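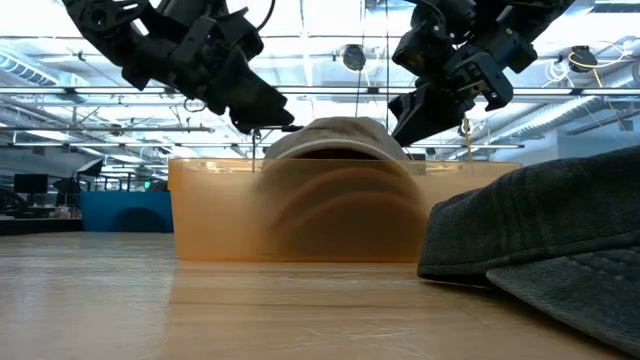 Jilent Sorting and Handling Team

When the Kekatari pair came to the handling team, the first job they were given was caps. Baseball caps, returned or overstocked, in whatever colour happens to be on top of the pile. I spent a morning with one of the handlers, who has worked at Jilent since the days when every cap was lifted, turned and laid in its tray by hand, and who now splits the day between the bench and the arms.

"People ask me if I'm bored, watching them," the handler says. "I'm not! A cap is a lovely, awkward thing. It's stiff at the front and floppy everywhere else, and if you grab the crown too hard it folds up on you. I never thought about that in all the years I did it myself. Now I think about it all day."

The bench itself is simple enough. There are two arms, trays in orange and blue, and a wooden top that the team asked for. The early trials were all on one colour. These days they mix charcoal, maroon, beige and olive, and the handlers choose how to lay them out before each run.

That choosing turns out to be a good part of the job. The team keeps a shared log of 1054 runs so far, and beside each one is a comment from whoever was on the bench. Some are a single word. Others go on for half a page, with arrows. "We argue over them at lunch," the handler tells me. "Someone will say, put the bill towards the back, it's easier. And someone else says, yes, but they don't come out of the box like that, do they?"

I asked what had changed for the body as well as for the brain. The answer came with a roll of the shoulders. On the old rota a handler did 300 caps before the first tea break, always reaching the same way. Under the new one, each person has two hours on the hand bench, then moves to setting up, checking and writing notes. "My wrists are better. I sleep better, too. And I talk to people more, because you can't set up a run without talking."

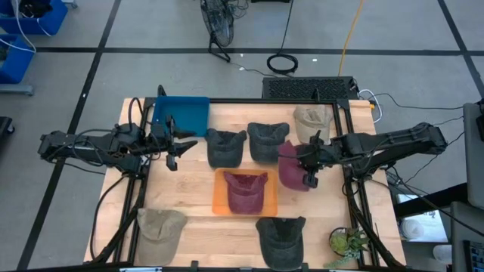 Learning to stop it

Every handler can pause the arms, and every handler is expected to. That took some getting used to. In the first month, people held back and let a bad grip carry on, as if interrupting would be rude. The team lead changed the rule so that each new starter has to stop the arms 4 times in their first session, whether anything is wrong or not.

"Best idea we've had," says the handler. "After that it's just a button. You stop it, you have a look, you start again – no fuss."

The training course, which the team calls Chacko after the old loading bay where it was first held, runs to 170 minutes and is taught by handlers. There is some classroom time, but most of it is spent at the bench with a cap in your hands, trying to say out loud what your fingers are doing. I had a go and was hopeless. I got as far as "sort of pinch it" and then ran out of words, which made everybody very happy.

Not all of it has been smooth. The rota was redrawn twice, and a few people who liked the steady rhythm of the hand bench still miss it and say so. Two of them have stayed on it full time by choice, and the handler I spoke to is glad of that. "If something odd comes in, you want the person who's touched more caps than anyone else. That's never going to be me now. I've got soft!"

Next on the list are bags, under a trial named Broris. They have straps, flaps, zips and linings, and the team can't wait.
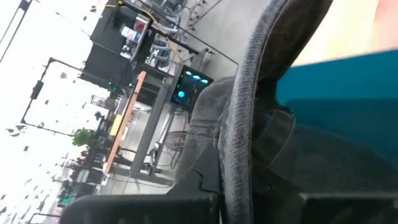 Will the handlers have a say in which jobs go to the arms next?
They already do. Each job is put forward at the monthly team meeting, tried on the bench by two handlers, and taken on only if both of them agree it should be.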